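Two grippers, one wrist camera, and a box of plush food

The Sistel gripper has been on the arm since spring and I had stopped thinking about it, mostly a compliment. In November a Zurkell parallel gripper turned up at a good price with the same bolt pattern, so I bought it and spent a few evenings finding out whether it deserved the wrist flange. These are my notes, in the order I wrote them down, lightly cleaned up.

Mounting first. The bolt pattern is the same, the locating pin is not. The Zurkell pin is a hair oversize for my adapter plate and I had to ream the hole. With that done the gripper sits square and repeats well when removed and refitted. The cable exit is on the wrong side for me. I rotated the body by half a turn, which put the connector next to the camera bracket, and then the bracket needed a longer standoff. If you plan to swap between the two regularly, make a second bracket and leave each one attached to its gripper.

The controller is a Janevski board, the small one with two serial ports. It talked to the Sistel gripper out of the box. For the Zurkell I had to change the polling interval, because the default is faster than the gripper answers and the board treats a late reply as a fault. Setting it slower fixed the faults and cost me some resolution in the force trace. I can live with that. The force trace was never good enough to do control on, only good enough to look at afterward and see where a grasp went wrong.

Camera: a small Gruvach module on the wrist, running at 60 frames per second into the same machine that runs the arm. I lock exposure and white balance before every session. Leave exposure on auto and the white table pulls everything else down, and then the dark fingers turn into one black shape with no edges to track. Compression is still a problem. On the large flat areas the encoder gets lazy and leaves blocks in the white, and my edge detector finds the blocks. A light blur ahead of the detector removes most of them. I also tried a higher bit rate, and the link dropped frames whenever the arm moved its last joint. Blur it is.

For objects I use plush toy food. It compresses, it has no flat faces worth mentioning, and it doesn't break when the approach height is wrong. Rigid test blocks flatter a parallel gripper. Nearly any jaw can hold a cube. A soft thing with lobes will fold, roll or slip out of the bottom as the jaws come together, and the way it does so tells you something about the jaw. 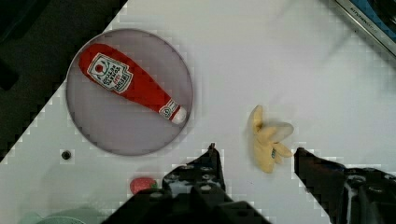
Wrist camera view, jaws on either side of the banana peel. Ketchup bottle on the dish, strawberry to the left of the left finger.

The peel is the most useful thing in the box. The flaps stick out past any sensible grasp width, so a planner that fits a box around the whole outline will ask for more opening than the gripper has. I segment by color, erode the mask until the flaps separate from the middle, and plan on what is left. This works as long as the flaps are thin in the view. If one is folded under, the eroded mask drifts off center and one finger comes down on fabric.

The ketchup bottle has the opposite problem. The outline is simple, the long axis is easy to find, and the neck fits comfortably between the fingers. The body is a tight fit. Both grippers manage the neck, and then the bottle swings, because the weight is at the wide end. I now pick the point along the axis where the width drops below the limit and grasp as close to the body as that allows.

The strawberry is small and I use it for the opposite end of the stroke. With the Sistel the fingertips meet cleanly and hold it. With the Zurkell there is a slight toe-out at full close, which I measured with feeler gauges, and the toy tends to work its way downward during the lift. A strip of rubber on each pad corrects this. I would prefer not to need it.

I ran 100 grasps per gripper on the same object set, same approach speed, same lighting. The log came to 2348 rows once I had removed the idle time, and I read more of it than I care to admit. Summary of what I found in there:

The Zurkell closes faster and stops harder. Good for rigid parts, less good for plush, where the hard stop shows up as a bounce in the force trace.

The Sistel is slower and has a softer stop – I think the motor is current limited from the start of the move, but the manual doesn't say and I haven't opened it.

Finger access is better on the Zurkell. There are plenty of mounting holes, so custom tips are an evening's work.

Noise is about equal. Heat is not. The Zurkell gets uncomfortable to touch after a long session holding at full force. Dropping the hold current after contact helps, and the controller can do that with one extra register write.

For now the Sistel is back on the arm for soft objects and the Zurkell is on the shelf with its own bracket. The next thing I want to try is a set of printed tips with a shallow V, to see if the bottle swings less. I also need a better answer for folded flaps than nudging them flat with a closed gripper, although that has been working since Tuesday.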